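Fadlow Releases Version 4 of Jarnach Motion Planning Software

Update adds clutter-aware grasp ranking and a shared interface for simulated and physical arms

TORITZ, June 16, 2018 — Fadlow today released version 4 of Jarnach, its motion planning and grasp selection software for multi-joint robot arms. The release is available to all current license holders.

Jarnach 4 replaces the single-target planner used in earlier versions. The new planner scores candidate grasps across a whole pile of parts, discards those that would bring the gripper into contact with neighboring objects, and passes the remaining candidates to the trajectory solver in ranked order. If the solver rejects a candidate, the next one is tried without a new perception pass.

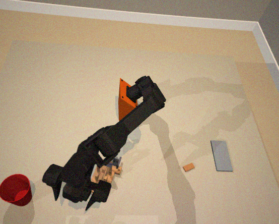 Collision checking now runs on the full arm model, including joint housings and gripper body. Earlier versions checked the links and fingertips only, and users had to pad the model by hand when working close to walls or fixtures. Existing padding values are read on import and can be switched off per link.

The simulator and the hardware driver now share one control interface. A task script written against the simulated arm runs on the physical arm with a change to 2 lines in the configuration file — the device address and the calibration path. Joint limits, speed caps and stop conditions are read from the same source in both cases.

The package includes the Mahasneh scene set, a library of 108 tabletop and floor layouts for regression testing. Each layout can be run with up to 1,000 random seeds, and results are written to a plain text log. A preview of the set was made available to license holders in April.

Scene files from version 3 load without conversion. Custom grasp plug-ins must be rebuilt against the new headers. Release notes and a migration guide are included in the installer.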